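搜索 搜索本站内容 请输入关键词

关于我们

五月 文/编辑部 阅读时间 9分钟

常有人写信来问：你们到底是一家玩具公司，还是一家教具公司，还是一个做木板的作坊？我每次都想认真回答，每次写着写着就跑题了。所以干脆在这里写长一点，你有空就看，没空就翻到最后找邮寄修补的办法（真的有，在倒数第二节）。

我们叫 Fornwood。做的东西说起来很朴素：桌面上玩的板子、圆片、推杆、托盘，还有配它们的布袋和纸盒。没有电池，没有屏幕，没有会唱歌的小熊。客人来工作室，第一反应多半是"就这些？"，然后坐下来，拿起推杆推了一把，再抬头已经该吃晚饭了。这种事我见得太多了，每次还是很得意！

先说说是怎么开始的

最早我在一间小学旁边的教室里带手工课，放学以后的那种，孩子四点钟进来，六点钟被接走。那两个小时里最难的事情是收拾。剪刀、纸片、扣子、珠子撒了一桌，一说"收东西"，全班立刻听不见了。喊也喊过，哄也哄过，贴纸也发过，效果嘛，大概维持到贴纸发完的那一刻。

后来有一回，我随手拿了一把尺子，把桌上的扣子往盒子里推，旁边一个小男孩看了一会儿，说老师我也要推。再后来全桌都要推，尺子不够用，有人拿了笔记本的硬壳，有人用胳膊。那天收拾得特别慢，因为他们推进去了又倒出来，倒出来再推。我站在旁边看，脑子里嗡的一下：原来收拾可以是最好玩的那一段啊。

晚上回家我就用纸板糊了一块板，边上粘了两条挡边，中间留了个口子，口子外头放了一只饭盒。难看得要命，但是能玩。那块纸板我现在还留着，一个角被汤泡过，软塌塌的，谁来我都要拿出来给人看，家里人已经烦透了。

第一套正式的东西：Roltari

Roltari 就是从那块纸板长出来的。名字没什么讲究，几个音凑在一起念着顺口，孩子也喊得出来。玩法一句话就能讲完：把一堆小圆片从板子上推过中间的口子，推进外面的托盘里。

讲完了，然后你就会发现事情没这么简单。一次推得太多，圆片就往两边散，顶在挡边上挤成一团；推得太少呢，又急得慌。有的孩子喜欢先把大堆切成小堆，一小堆一小堆地送；有的孩子一把全推过去，再回头捡漏；还有一种（我自己就是这种），会把落单的那几个留到最后，一个一个慢慢送，心里特别舒坦。
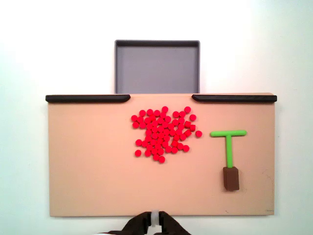
颜色我们吵了很久。有人要原木色，说雅致；有人要彩虹色，说孩子喜欢。我坚持圆片只用一种红，大红，正红，远远看一眼就知道桌上还有没有剩。彩色的圆片一上桌，孩子就开始分颜色了，分颜色当然也好，可那是另外一个游戏。推杆用了很亮的青柠绿，跟红的放在一块儿，谁也不会拿错。板子反而选得很淡，浅浅的米褐色，哑光的，灯照上去不晃眼。这套配色刚出来的时候，有一位开店的朋友说像西红柿拌黄瓜，我觉得是夸奖。

推杆的形状也改过好几回。一开始是直直的一根，像尺子，孩子的手抓在哪里都别扭。后来加了一根横杆，变成T字，横杆接着竖杆，竖杆底下再带一个方块。两端磨圆，这一点我特别固执，方头的推杆在板上拐弯时老是卡一下，大人觉得无所谓，小孩会皱眉头。我就是看不得他们皱眉头。

挡边为什么不连成一整条，也老有人问。连成一条就没有口子了呀，哈哈。认真讲的话，口子留多宽是整套东西里最磨人的一个决定。宽了没意思，随便推推就过去了；窄了呢，圆片堵在那儿，推的人越使劲堵得越死。我们前后切了许多块样板，拿去给不同年纪的孩子试，有一块试下来连我父亲都玩不过去，老人家很不高兴，那块就作废了。

后来的几样

有了 Roltari 以后，陆续又做了别的。Lobo 是给更小的孩子的，圆片换成大的，一只手刚好抓住，推杆也短，板子四面都有围边，掉不到地上去。家里有两岁小朋友的，先买 Lobo，别听亲戚说什么"买大一点的能用久"，太大了他拿不动，放一年也就忘了。

Grasari 走的是另一条路，它是给大人的。对，大人！我们收到过很多大人的来信，说给孩子买的 Roltari 晚上被自己霸占了，一边打电话一边推。Grasari 的板子小一圈，可以放在书桌的一角，圆片做得薄，推起来声音很轻，半夜也不吵人。我写这段文字之前就推了半个钟头，题目想出来了，茶也凉了。

还有一些配件，布袋、备用圆片、托盘的垫子，都在目录里，我就不一样一样念了。托盘垫子是纯粹为了声音做的，住楼上的人家很需要。

我们怎么看"收拾"这件事

我一直觉得收拾是被冤枉的。大人把它当成玩完以后的惩罚，"不收好就不许吃饭"，孩子当然讨厌。可是你看一个人慢慢把一大堆东西归到一处，桌面一点一点空出来，那个过程本身是很舒服的，肩膀都会松下来。我自己心烦的时候就去理抽屉，理完了烦的事还在，可是抽屉整齐了，总归赚到一点。

所以来我们这里上课，最后那一段我们从来不喊"收东西啦"。圆片在板上，推杆放在手边，托盘摆好，谁想推谁就去推。有时候几个孩子抢，就轮着来，一人推几下。有时候谁也不想推，那就先放着，喝口水再说。家长在门口等得着急，我也着急，但是忍住。

也有人问我，这东西能不能锻炼什么什么能力。我不太会答这种问题。手是肯定要用的，眼睛也要用，力气大了小了自己会慢慢调整，这些我在课上天天看见。至于能不能让数学变好，我没研究过，不敢乱讲，包装上也没有写。如果你在别处看到有人替我们写了，那不是我们写的。

工作室什么样

工作室在一栋旧楼的二层，楼下是卖面条的，中午以后整层楼都是葱油的味道。进门左手边是切板子和打磨的地方，隔了一道门，灰大，小朋友不进去。右手边是长桌，装盒、检查、试玩都在那里。最里面有一个小间，铺了地毯，是上课用的。地方不大，一次课最多坐7个孩子，再多就胳膊碰胳膊了，所以报名常常要等，真是对不住。

检查这道工序我想多讲两句，因为平时没有机会讲。每一块板子装盒之前都要用手摸一遍，正面、背面、四条边，摸到毛刺就退回去重新磨。圆片要放平了看，翘的不要。推杆要真的在板上推一趟，听声音，声音涩的也不要。装盒的阿姨们耳朵比我灵得多，我听着都一样，她们说这根不行，拿回去一看，果然底下沾了一点胶。

挑剩下的也没有扔。边角有点小毛病、不影响玩的，我们留着自己上课用，所以你来工作室看到的板子多少都带着印子，那是天天推出来的。我挺喜欢这些印子，新的板子太干净了，客客气气的，不好意思使劲。

第一年我们一共做了2000套，全靠手，冬天手指头裂口子，贴着胶布装盒。那时候仓库就是我家客厅，从沙发到阳台得侧着身子走。现在地方宽敞一点了，可是一到年底订单多的时候，过道里还是会堆起来，老样子。

坏了、丢了、不会玩，怎么办

圆片丢了很正常，沙发底下、冰箱底下、鞋子里面，先找找。找不着就写信给我们，说一声缺几个、是哪一套，我们寄给你。推杆断了也可以寄回来修，能粘的我们粘，不能粘的换一根。板子用久了会有擦痕，不用管，拿拧干的软布擦一擦就行，别泡水，也别放在暖气上。（有一位客人把板子当砧板切了一个夏天的西瓜，还寄来问能不能翻新。能的，就是味道去了很久。）

寄过来的时候请在盒子里放张纸条，写清楚地址和想修什么。我们收到过没有纸条的包裹，里面只有一根推杆，到今天还挂在工作室墙上等人认领。如果是你的，请一定来信！

不会玩这件事，一般是大人不会玩，小孩不用教。说明书我们写得很短，因为写长了也没有人看。你要是实在不知道从哪里下手，就把圆片全倒在板子中间，推杆放在右手边（左撇子就放左手边），然后走开去做别的事。过一会儿再回来看看。

想来看看，或者想一起做事

工作室平时下午开着，上午我们赶活，敲门可能听不见。来之前最好先打个招呼，尤其是带着一整个班来的老师，我们得提前把长桌腾出来。学校和幼儿园想借一套去试用，也欢迎，借一个月，用完寄回来就行，运费一人出一半。

我们也一直在找会做木工、又耐得住烦的人。活很细，有时候一整天就磨圆角，磨到晚上闭上眼睛全是圆角。包一顿午饭，楼下的面，可以加蛋。有兴趣的话写信来，随便聊聊你做过什么，照片拍几张你做的东西，简历写不写都可以，反正我看得最仔细的是东西。信我都会回，就是慢一点，年底更慢，请多担待。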